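Let the students on the board vote

Palomino College has had a student seat on its board of governors for 19 years. In all that time the student in it hasn't cast one vote. Can't. The seat is "advisory", so they get the binder, the parking pass, the bad sandwiches, and then everyone else puts their hands up.

I sat two chairs down from that seat for a term. Left in September. So take this as coming from someone who had nine meetings to say something and mostly didn't.

The vote that bugs me is the Dastville shuttle. Runs from the Clakivstead residences to the trades building, 30 minutes each way, and the board cut the evening run to save money. Ayane Hirano had the student seat then. She told us the welding labs finish after the last bus. Told us twice. Hammad Mohmand moved the motion anyway, it passed, and by winter we were paying for taxis out of the hardship fund. Hammad is a decent bloke to work with and he's said since that he got it wrong. Fine. But a vote on the record would of slowed us down, maybe by a month, and a month was all it needed.

The argument against is always the same. Students turn over too fast, they have a conflict of interest on fees, they don't understand the budget. Well – half the appointed members don't understand the budget either. I didn't, my first year. And the fella who owns the lot we lease for overflow parking declares his interest and steps out of the room. Students can step out too, when it's fees. Same rule, same door.

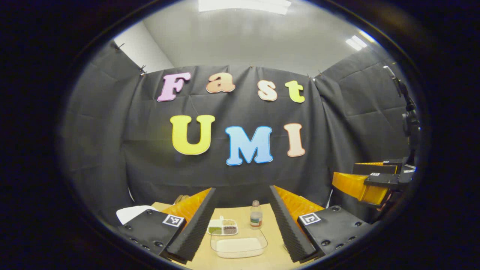
Turnover I'll give them. One year is short. So make it two, stagger it, have two seats so there's always somebody who knows where the minutes are kept. Grokport did this with their campus council and the meetings run maybe 20 minutes longer. That's the whole cost as far as I can tell.

What it needs is a bylaw change, one paragraph, and somebody to move it. The chair says it's "under review". It was under review when I joined. Put it on teh next agenda, let Ayane come and speak to it if she's willing, and call the vote by name so we can all see who's who.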